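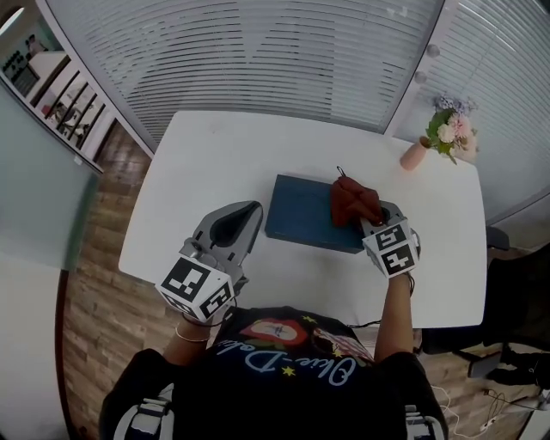
What is Mullik?
Mullik is a boxing drama directed by Priit Rimkutė, and the second film in the series that began with Gyamfi.

The story picks up six years after the first film. Fetinis, once the loudest kid in the gym, is now a worn-out champion with a bad shoulder and a daughter who would much prefer he stayed home. A rematch offer arrives in the opening minutes, and the film takes its time letting him answer it. The final fight runs 25 minutes with hardly any music, and it is a thrilling piece of filmmaking!

Rimkutė shot the crowd scenes in August with some 800 extras, many of them from local boxing clubs. Training scenes were filmed in a former bus depot, where the ring was built a little smaller than standard to keep the fighters close together.
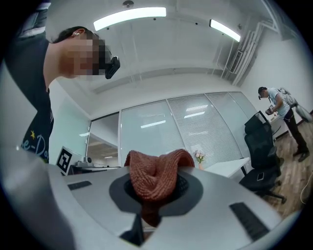

Rust-orange knitted item with chunky ribbed stitches.

Release
Mullik came out on disc and digital through Gisteck on 8 October 2022. The disc edition is a real treat for fans, with 15 deleted scenes, a wonderful commentary by the director and a long feature on the sound of the punches. The digital edition has the commentary only.

See also
Gyamfi
Boxing in film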